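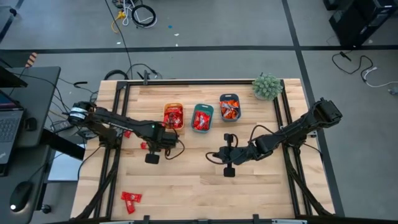 Lollance Electrical Supply
Branch walk-through: temporary power and site distribution, with inspector's comments

Location: Gilbridge yard, Arkside extension
Month: June
Marks: OK, FIX (before the next shift), WATCH (look again next round)

1. Main distribution board

1.1 Door closes and latches: OK
Comment: It latches. It also opens again if you lean on it, but the form only asks about latching.

1.2 Circuit directory filled in and readable: FIX
Comment: Circuit 14 is labeled "misc." Circuit 17 is labeled "misc. (other)." Trace both and write down what they feed.

1.3 Unused openings closed with proper blanks: FIX
Comment: One knockout is covered with duct tape. Very neat duct tape, corners folded under. Still duct tape.

1.4 Clear working space in front of the board: FIX
Comment: Pallet of conduit fittings parked there, same as last month. The yellow floor paint is in excellent condition because it is always under a pallet.

1.5 No heat marks, buzzing or burnt smell: OK

2. Pin and sleeve connectors

2.1 Housings free of cracks: FIX
Comment: Connector at the wash-down bay has a crack by the hinge. Pulled and tagged. Replacement is on the Kushwaha order.

2.2 Sealing rings seated, caps screwed down: WATCH
Comment: Caps are present on every inlet and screwed down on most. A watertight cap hanging by its strap keeps the water out of the strap.

2.3 Cable glands tight, outer jacket held inside the gland: FIX
Comment: Bare inner conductors showing behind the plug on the pump lead. Re-terminate. Do not push the jacket back up and hope, which appears to be the current method.

2.4 Replacement parts match the rating of the original: OK

3. Extension leads and cable runs

3.1 Test tags in date: WATCH
Comment: All in date except the lead in the break room, whose tag has been through the wash. Retest and retag.

3.2 Leads of 25 feet or more fully unwound in use: FIX
Comment: Heater lead was running off a full reel. The reel was warm. Somebody had put their gloves on it to dry.

3.3 Ramps over cables where forklifts cross: OK
Comment: New ramps. Drivers complain about the bump. Good.

4. Ground-fault protection

4.1 Test button trips the device: FIX
Comment: 2 failed to trip. Both are isolated and locked off until replaced. Please leave the locks alone, including those of you with bolt cutters.

4.2 Monthly test log signed: WATCH
Comment: Signed through the end of next month. I admire the planning. Cross out the future entries and start over.

5. Door entry and gate panel

5.1 Call button and release work: OK

5.2 Enclosure sealed against rain: FIX
Comment: Bottom gasket missing. There is a spider living behind the speaker grille, dry and comfortable on the upper shelf. Fit the gasket, evict as needed.

5.3 Release fails open on loss of power: OK
Comment: Tested at 7:40 a.m. with the supply off. Gate let go at once.

6. Paperwork

6.1 Previous FIX items closed: FIX
Comment: See 1.4.

6.2 Spare keys for the board in the key cabinet: WATCH
Comment: Keys are there. The key to the cabinet is in the cabinet.

Return signed copy to the Lollance office with part numbers for 2.1 and 5.2 filled in.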